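Is the Morkeck wrist camera kit worth it for a small kitchen-table arm?

Posted in Home Robotics Help, April 10, 2022

Hariso

Hello all! I've got a little desktop arm that I've been teaching to tidy up the kitchen, and I'm very tempted by the Morkeck kit (the one with the wrist camera and the pair of wedge fingers). It's 207 pounds with the mount, so I'd like to hear from people who use one before I ask for it as a birthday present. My main job for it is picking up flat things. Plates are fine already, but chopping boards and trays beat my old gripper every time. Does the camera see enough up close? And is it a pain to fit?

Jasau

I've had mine since March and I love it, so take this with a pinch of salt! Fitting took me 20 minutes, most of it spent hunting for the right hex key. The cable is a bit short if your arm has a long reach, so order the extension at the same time and save yourself the postage. 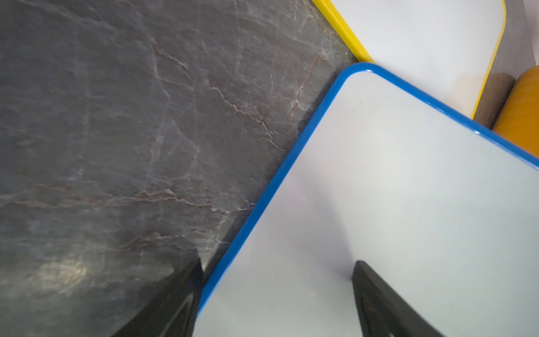
Flat things are what I bought the kit for too, and they're harder than they look because there is so little to get hold of. My advice is to go for an edge and keep well away from the middle of the board. On a plain white panel the camera has next to nothing to lock on to, whereas a bright blue rim against dark grey stone is lovely and clear, and you can line the fingers up with one on each side of it. The veins in the stone worried me at first, as I thought they'd be taken for edges, but turning the edge setting up by 2 sorted that out on my arm. Glare is the thing I'd watch. A shiny patch on the worktop washes out the pattern, so try the lamp in a few different spots before you start fiddling with the software.

One more tip: if you have boards that overlap, start with the top one. I know that sounds daft, but my first program went for whichever was nearest the camera's centre and I had a merry afternoon of it.

The fingers are very good for the money. They do block a bit of the view at the bottom, and you stop noticing after a day or so.

Morkeck

No link to the kit, I just liked the word and had the username first :)

I had one and sold it. Nice camera but my arm was too weak for it. Check your payload.

Hà

Agree with Jasau on nearly everything, and do check the payload as the last post says, because the camera and fingers together count towards it before you've lifted a thing.

I'd add that the soft pads are worth having for plastic rims, which can be slippery. You get 2 in the box and they go on with a dab of the glue supplied. Leave it overnight! I was too keen and one slid off on the first go. Also run the calibration again whenever you move the arm to a different worktop. It's quick, and mine was well out after I shifted it from the desk to the kitchen.

Hariso

Brilliant, thank you all. My arm has plenty to spare on payload, so I'm going for it, with the extension cable. Will post again once it's on!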